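Bancada automatizada Elau

A Elau assume o vaivém de caixas e bacias, e a equipa fica com a preparação e o controlo. Na Stovmont, quem passava o turno a carregar peças agora planeia o trabalho da célula, e nota-se a diferença!

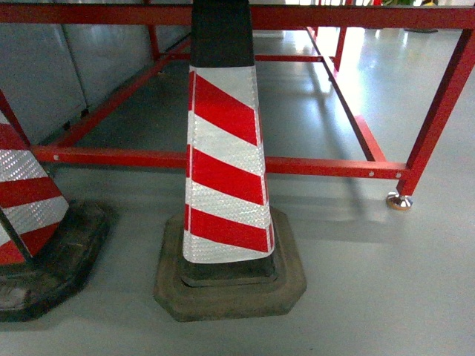
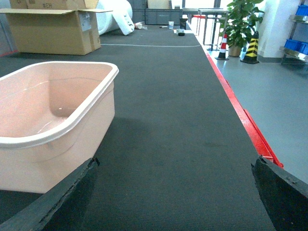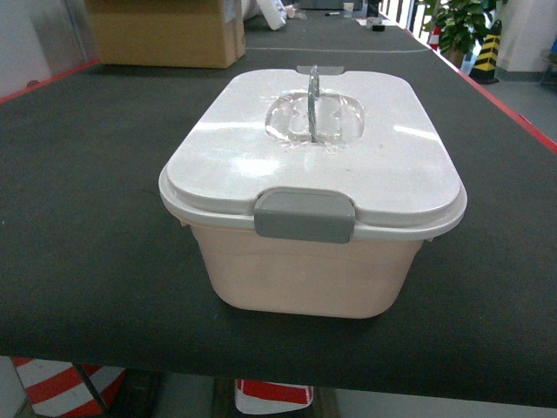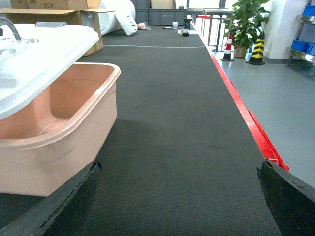

Dados da bancada

Altura de trabalho: 91 cm
Largura útil: 110 cm
Estrutura: metálica, vermelha
Superfície: cinzento-escura, com rebordo vermelho
Formação incluída: 17 horas, para toda a equipa do turno
Montagem: Skovmont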